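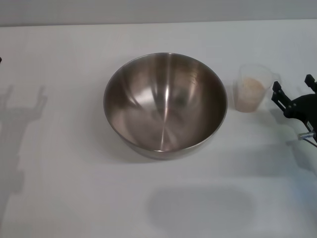

The Pouring Bench

A shared workshop in Scanlon has spent most of a year teaching a homemade arm to measure dry goods

Pouring is a poor first project for a home-built robot arm. A block that is dropped can be picked up again. A cup of grain that is tipped two degrees too far empties in under a second, and the next half hour goes to sweeping. The members of the Fludlow workshop in Scanlon knew this when they chose it. They had already built an arm that could stack blocks, and it had stopped teaching them much.

The current machine is called Trovumo, after a misprinted label on the first motor order. It has six joints, a parallel gripper in matte black, and a reach a little longer than a person's forearm. The links were printed in the workshop over one winter. The shoulder bracket was printed four times, the last with the layers turned to run along the load. Earlier versions split at the bolt holes.

The task is fixed. A clear plastic measuring cup with a loop handle stands next to a round steel mixing bowl on a white tabletop. The arm has to grip the cup, lift it, carry it over the bowl, and tip in a set amount. The standard test is 50 grams, checked afterward on a kitchen scale.

Both vessels cause trouble. Clear plastic gives a depth sensor very little to work with, and on bad runs the software placed the wall of the cup well behind where it stood. Brushed steel has the opposite fault. A bright streak down the inside of the bowl shifts whenever the arm does, and an early version of the vision code treated the streak as an edge. The builders considered painting the bowl and wrapping the cup in tape. They voted against both, on the grounds that a kitchen would have neither.

The fix for the bowl was to ignore its inside. The code now fits an ellipse to the rim and discards everything within it. For the cup, it finds the top of the contents first and works outward to the plastic. This fails when the cup is nearly empty, and the arm is set to refuse the job in that case.

Shadows took longer. The arm throws its own outline across the table, fingers included, and on a white surface that outline is large and soft. For a time Trovumo slowed down whenever its shadow came near the bowl, having classed it as an obstacle. A second lamp made two shadows. The present method compares color with depth and drops any dark patch that has no height.

Grip was the last large problem. The fingers are flat plates, and flat plates on a tapered cup tend to ride up. The workshop tried rubber pads, then a cut bicycle tube, then a slower close with a lower force limit. The third option works best – the cup creeps by a millimeter or two and then holds.

The controller is a small board sold by Itell, a local electronics shop, and it updates the joints 300 times a second. That is ample for carrying. For pouring, the limit is the wrist, which has enough play in its gears to spoil a fine tilt. The arm now always approaches the pour angle from the same side, so the slack is taken up before the first grain moves.

In the most recent long test, the workshop ran 97 pours. Of these, 51 landed within two grams of the target. Most of the rest were over, and the worst runs came late in the session, when the wrist motor had warmed up and its holding torque had dropped. A heat sink has been ordered.

The next version will put a load cell under the bowl and stop the pour by weight. Several members regard this as cheating. The mounting plate is already cut, and the wiring is due to start in December, once the lathe has been moved away from that wall.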